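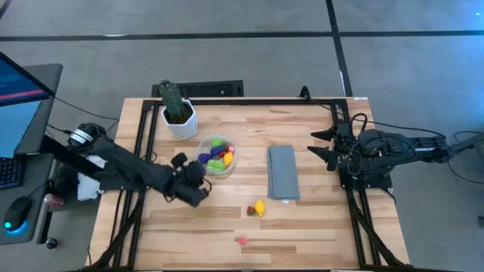 Oiling a Hardwood Tabletop

Applies to unfinished or previously oiled tops made of glued-up planks. Do not use this procedure over varnish or polyurethane.

Materials: hardwax oil, 120 and 180 grit discs, white non-abrasive pad, lint-free cotton cloths, vacuum with brush head, nitrile gloves.

1. Clear the work area of the top and mask any metal that touches the wood.

2. Sand with 120 grit, moving with the grain. Repeat with 180 grit. Stop there. Finer grits close the surface and the oil will not soak in evenly.

3. Vacuum, then wipe with a barely damp cloth. Let the top dry fully.

4. Stir the oil. Do not shake the can. Apply a thin coat with the pad, one plank at a time. Dark and light planks may absorb at different rates, so go back over any dull spots.

5. After 15 minutes, wipe off all excess. Oil left standing will turn sticky.

6. Wait overnight and apply a second coat. Most tops need 2 coats; very dry ones need 3.

7. Keep water off the surface for one week.

Used cloths can self-ignite. Lay them flat outdoors to dry, or soak them in water before disposal.

Ermelinda Tavares
Updated June 29, 2022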